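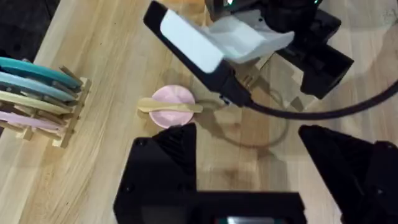

Home | Archives | By Thread | By Author | Subscribe

Category: Small Arms & Grippers – Kits and Reviews

From: Przemysław Michalski
Date: April 26, 2023
Subject: Re: Bundton two-arm kit, worth the money?

Wiesława Bednarek wrote:

> We have a quote from Gajewski for the Bundton two-arm kit at 2,772
> including shipping. Has anyone on the list run it on tabletop work
> with dishes? Mainly I want to know if both grippers can work close
> together over something small, and what the wrist camera sees when
> they do. The Platetti sheet only shows single-arm jobs.

Wiesława,

We have had the kit on the bench in Ilow since September. I took the dish setup as my test because it is close to what you describe: wooden rack on the left with the four plates on edge, pink bowl on the table, wooden spoon laid across the bowl.

Both grippers fit over the bowl. The wrist camera keeps its own two fingers in view at the bottom of the picture and still shows the bowl, the spoon and the other gripper above them. The rack is harder. With the camera centered near the bowl you get only the right-hand rims of the plates, so plan on moving the wrist before you reach for one.

Two complaints. The cable on the second arm hangs in a wide curve and throws a shadow on the table right next to the bowl. Our detector took that shadow for an object until we retrained it with the cable in view. I would clip the cable back along the arm – the clips are not in the box, and Gajewski wanted 89 for a set of 8. We used Velcro.

The other one is the manual. The section on calibrating the two arms to each other is half a page and skips the step where you save the offsets. If you power down before saving, you do it all again.

Support answered me in 4 days, in enough detail to be useful. At the price you were quoted I would buy it for bench work. I would not put it on a line.

I can send you our calibration notes if you write to me off list.

Przemysław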